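Resetting the grasp offset in the coffee cell

Applies to the Pletero kitchen cell in simulation, Panda arm, two-finger gripper. Last revised 22nd February by Nermina Kos.

Redo the offset whenever the cup model changes or the arm base is moved in the layout file. A wrong offset shows up first as a cup that tilts when the fingers close, then as a collision with the housing of the espresso machine on the way to the drip tray.

Before you start

Stop any running episode and load the layout with the cup at its default pose. Set the random seed to 146 so that your results can be compared with the log. Turn off pose noise.

Steps

1. Open the gripper fully and move it over the cup with the fingers pointing straight down.
2. Lower the arm in small steps until the fingertips are just below the rim. Read the height from the pose panel and write it to grasp_z.
3. Close the fingers at low force. If the cup shifts sideways, correct the offset in x or y and repeat from step 1.
4. Lift clear of the counter and hold for 56 simulation steps.

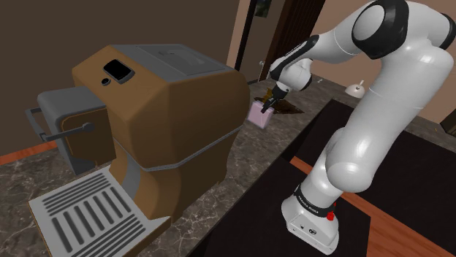
5. Compare the cup pose with the gripper pose at the start and end of the hold. Drift should stay under the limit in the config file. If it does not, raise the finger force one notch - never the friction value, which other tasks share.
6. Move the cup toward the drip tray at half speed with contact reporting on. Any contact between the arm links and the machine housing means the approach waypoint is too low.
7. Save the offset and run 8 episodes with pose noise back on.

If the arm stalls

A stall near the elbow limit usually comes from the base pose and not the offset. Check the base entry against Larasati Osman's layout sheet, then reload. Replanning from a stalled state gives unreliable paths.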